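How many demonstrations should be recorded for a two-arm cloth folding task?

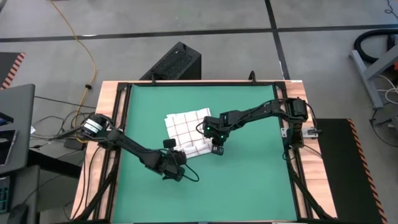
Question
Our group at Flunell is teaching a two-arm station to fold a checked cloth by remote control. We have recorded 300 demonstrations with two operators. Playback of the learned policy stalls at the second fold. Should we continue recording, or revise the procedure first? Posted May 2020.

Answer 1 (accepted)
Please revise the procedure first. Review 20 recordings from each operator and compare where each one grips the cloth. If the grip points differ, agree on one method in writing and record that fold again. Pauses before the grip should be trimmed — a policy will learn to wait as readily as it learns to fold.

Answer 2
The Lakitz course recommends 2,000.

Answer 3
We had a similar stall at Kamdale. Varying the starting angle of the cloth was of some help. I cannot speak to the grip question.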